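Does Sorting Your Stuff Into Trays Really Help?

A page for curious kids, by Hongmei Shao

Grown-ups love to tell you to put things in their place. They say it as if it were a law of nature, like gravity. I have my doubts about a lot of what grown-ups say (I am one, so I should know), and I wanted to find out if this one holds up.

Let's start with what sorting is. Sorting means putting things into groups by something they share. You can sort by color, by size, by what a thing is made of, or by what you do with it. A pile of buttons can be sorted four different ways before lunch and every one of those ways is right. That should make you a little suspicious when somebody tells you there is one correct way to tidy a desk.

So why bother?

The usual answer is that sorting saves time. Does it? Think about a drawer with a pair of scissors, a glue stick and a ruler in it. You open the drawer, you see the scissors, you take the scissors. Sorting that drawer would save you nothing at all. You would spend five minutes making neat little sections and get back maybe one second a day.

Now think about a very big box of mixed building bricks. My neighbor Jiahui Lü has one with 1,156 bricks in it. She knows the number from counting them one long, rainy March. If she wants a small blue brick, she has to dig. In her case, I am willing to believe that sorting pays off, at least if she builds often. If she builds once a year, I would leave the box alone.

That gives us our first rule, and it isn't the one on the poster in your classroom. Sorting helps when you have a lot of things and you look for them a lot. If either part is missing, think twice.

What about colored trays?

Shops will happily sell you containers in every color of the rainbow. The Wonon catalog that comes to my house says colored trays "make tidying fun." I have tidied with colored trays. It was tidying.

Color can do one useful job, though. Your eyes pick out a bright color faster than they can read a word. If the red tray always holds the pencils, you can reach for pencils without reading a label. The trouble begins when there are too many colors. Two or three are easy to remember. With nine, you need a chart on the wall to tell you what the colors mean, and then you may as well have used labels in the first place. 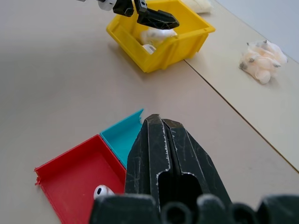
Shape and depth matter more than color, if you ask me. A shallow tray lets you see everything in it at once, so it suits small things you pick up often. A deep bin holds more, but whatever goes in first ends up at the bottom and gets forgotten. Try it with a deep bin of your own. Dig to the bottom and see what you find. In mine there was a mitten I had stopped looking for two winters ago.

Then there is the clear plastic bag. People say clear bags are best since you can see through them. That works when the bag is flat and smooth. Crumple it up and all those folds bounce the light around, and you get white shiny patches where you wanted to see what was inside. An empty one can be surprisingly hard to spot on a pale table, too. And please don't play with plastic bags near your face, and keep them away from babies and pets. I am not doubtful about that rule one bit.

Test it yourself

Don't take my word for any of this. You will need a mixed pile of small things, two trays or box lids, and a friend with a clock.

Mix everything together in one pile. Have your friend name an object, and time how long you take to find it. Do this ten times with ten different objects and write down each time.

Next, sort the pile into the two trays any way you like. Time the sorting as well! People always leave that part out, and it's the part that makes sorting look better than it is.

Now do the ten searches again. Add them up and compare. Were you faster? Did you save more time than the sorting took? If not, how many more searches would you need before it was worth the trouble?

One warning. You may be quicker the second time only from having seen all the objects before. To be fair about it, swap places and let your friend start with the sorted trays.

When the children at Flelside library tried this, they did not all get the same answer, and they argued about it right up to closing time.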